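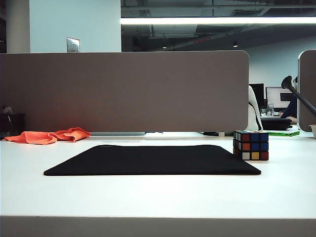
## 1. Why we did a project about desks

Our brief was to pick a shared space in the building and improve it on a budget of nothing. Other groups chose the bike store and the kitchen. We chose the study room on the second floor, partly out of public spirit and partly because it has the good radiator.

The room has white desks with grey-brown fabric dividers along the back. Students are meant to clear up when they leave. What they leave instead is a sort of sediment. Our question was whether a desk with very little on it stays that way, and for how long.

## 2. What we did

Each test desk got the same starting kit: a plain black mat in the middle and an orange cloth for wiping down. Kazue Mizuno wanted the cloth folded in thirds. We folded it in thirds for the whole first morning.

A Rubik's cube was added after an argument. Dimas thought people would look after a desk more if it had something on it worth fiddling with. Ruairi thought they would steal it. Both views are recorded in the project diary, Ruairi's in capitals.

We then made 421 desk checks through December, noting anything on the surface that wasn't part of the kit. I did the evening ones, which I mention only because Yurani's slides did not.

## 3. What we found

**The mat.** It worked as a kind of border. People put laptops and notebooks on it and tended to keep their mugs off it, though no sign asked them to. When they packed up, they cleared the mat first and then seemed to feel that the job was done. Most of what we found afterwards was in the back corners, up against the divider.

**The cloth.** Used more than we expected and folded less than Kazue hoped. It generally ended up in a heap at the back left. We tried hanging it over the divider, where it slid off, and rolling it up, which made it look like a snack.

**The cube.** Still there at the end, so Dimas wins. It was never once solved at any check. Several people got a fair way into one side and then, we assume, remembered their coursework. It also migrated to the back of the desk on the right, next to the divider, and nobody in the group admits to putting it there.

## 4. Problems

We had no proper comparison desk. The one we picked was taken over in the first week by a person revising for law exams, and none of us was brave enough to raise it.

Our checks also weren't evenly spread. There were 17 before nine in the morning and all of those were Coralie's.

## 5. Recommendations

- Keep the mats.
- Give the cloth a hook on the side of the desk.
- Leave the cube scrambled.
- Ask the law student, politely, in writing.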